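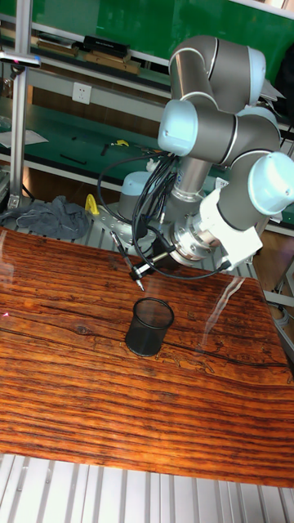 Do visitors need to book for the July open day?
Booking is needed for groups only. Anyone else can sign in at the front desk on the day.

Clondbridge Robot Lab: Open Day Gallery
Posted 2021-05-14

The spring open day brought 489 people through the Clilow building, our best turnout so far. The pen demonstration ran all day on the ground floor, with a short talk before each session. Pictures and notes from the bench are on this page.

At the pen holder
The arm has six joints, and the talk covered what each one does. The task was kept small on purpose: one pen, one mesh cup and a table. Many visitors asked about the red dot on the wood. It is a laser dot.

Holding the marker
The black gripper has its fingers closed around a thin marker, tip down, right beside the cup. School groups got a longer session at this bench, with time for questions about how the positions are taught.

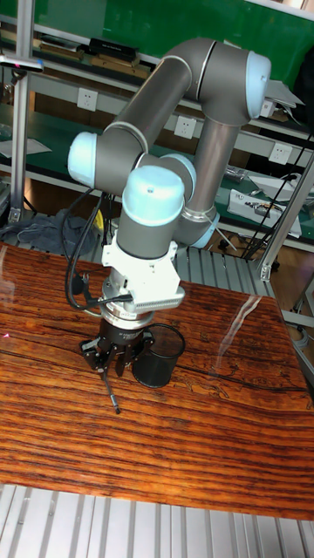 Talks and handouts
The Joko room hosted two talks, one on programming an arm by hand and one on careers in automation. We printed 300 handouts and ran out before the last session. More copies will be at the front desk next week.

Food and parking
Brandão served coffee and rolls in the yard. Parking for the July open day will be in the lot behind the Clilow building, with the entrance on the north side.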